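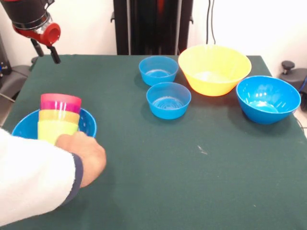

The Tabletop Helper That Wants to Learn Your Kitchen

Lowri Pumphrey keeps the good coffee in the back room at Rinora, behind the packing tape and a filing cabinet that no longer opens, and I mention it because I spent the better part of a September afternoon there and the coffee was very good indeed. I had come to see Voyle, the small company's tabletop robot kit, and I'd planned on an hour. It was dark when I drove home.

Voyle is sold as a kit for people who teach, tinker, or run small workshops, and it comes in two boxes. The first holds the arm, the gripper, a clamp mount and the power supply. The second holds what Pumphrey calls the pantry, a collection of bowls, cups and other lightweight things for the arm to practice on, plus a cloth to lay over your table. I laughed when I saw it (it looked so much like my grandson's toy shelf!), but after a few hours I'd come around to thinking the second box might be the smarter half of the product.

Plastic dishes are harder work for a robot than you'd guess. They're light, so a clumsy nudge sends them sliding, and they're shiny, so the highlights move about as you shift them. Nested cups are the worst of the lot. A stack of four looks to the software like one tall striped object until somebody takes the trouble to teach it otherwise, and teaching it otherwise is what most of the Voyle manual is about.

You do the teaching by hand, with the arm parked out of the way. You set out your bowls, put the stack of cups in one of them, lift it out, put it back, try it in a bigger bowl, and the software, which goes by the name Siltier, stores each round as a lesson. When you've recorded enough of them, you let the arm have a try. The manual suggests 40 lessons for a first task. Carys Parry, who wrote most of that manual and has the patience of a piano teacher, told me she would rather see people do those well than rush through twice as many.

"Folks want to move like a robot when they're showing it something," she said, stirring her cup. "They go all stiff. Just put the dishes away like you would at home."

I tried to do as I was told. My first few lessons were very stiff. After a while, though, I forgot myself and started chatting, and my hands went about their business the way they do at my own sink, and Parry gave me an approving nod. Then it was the arm's turn. It came down over a yellow bowl, thought about it for longer than I would have liked, closed its two fingers on the rim and carried the thing six inches to the left. I clapped. I couldn't help it.

The cups went less well. On the first try it pinched the top one and left the others behind, and on the second it knocked the whole stack over. Pumphrey didn't seem bothered. She had me record another batch, gripping the stack lower down this time, and by the end of the afternoon it was getting the cups into the bowl more often than it missed. I'd call that fair for a beginner, and I'm including myself in that.

Now for the money. The full kit costs $913, and the arm without the pantry box is $800. I'd spend the difference. You could raid your own cupboards, sure, but the supplied pieces match the practice tasks in the manual, and you won't be short a cereal bowl in the morning. Siltier is included for the first year, and after that you can keep using the version you have or pay to get the updates.

I do have complaints. The clamp is stubborn and wants a thicker tabletop than my kitchen has. The cables are on the short side, so plan on an outlet close by. The setup screens were plainly written by someone who already knew how to set it up, and Parry says a friendlier set is being put together with Bukwood, the classroom supply outfit that will be carrying the kit in schools.

Rinora has shipped 424 kits so far, each one tested in that back room before it goes out the door. I have one on loan until the end of the month. It's on the workbench in my garage, where the top is thick enough for the clamp, and tonight we're going to have another go at the cups.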